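Open call: glass and light, Brellitz Gallery, Skokstead

Brellitz Gallery is looking for artists to take part in a group show of work in glass. The show fills the ground floor and the yard at Calloway Street, Skokstead, and is open to makers at any stage, including people still studying. You may apply alone or as a pair.

We are interested in blown, cast, fused and cut glass, and in work that uses glass with another material. Neon is welcome if you can supply the transformer and a current safety certificate. Stained glass panels can be hung in the two front windows, which face the street and get sun until early afternoon. We can't show pieces that need running water.

Selected artists receive a fee of 2000 pounds for new work, or 100 pounds for the loan of a finished piece. Pairs share one fee. Transport within the county is paid by the gallery. If you live further away, please put a transport cost in your application so that we can plan for it. The gallery insures work from the time it arrives until it is collected. We take no commission on sales during the show.

Artists making new work can also have up to 3 days of kiln time at the Branar workshop, next door to the gallery. You will need to have used a kiln before. A technician is present but won't do the firing for you.
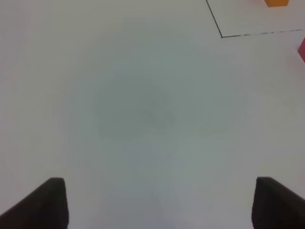
To apply, send us:

A short statement of what you want to show, one page at most
Up to 3 pictures of earlier work, with sizes and dates
Size and weight of the proposed piece, and how it is fixed or stands
Whether you need power
Your postal address and a phone number

Applications close at 5pm on July 21, 2023. Anything that arrives after that will not be read. You can post your application or leave it at the front desk during opening hours. Please don't send original work at this stage.

Everyone who applies will get an answer by letter or phone. Artists we choose will be asked to come in for a site visit before signing the agreement. The building has step-free access from the yard, and the toilet on the ground floor is accessible.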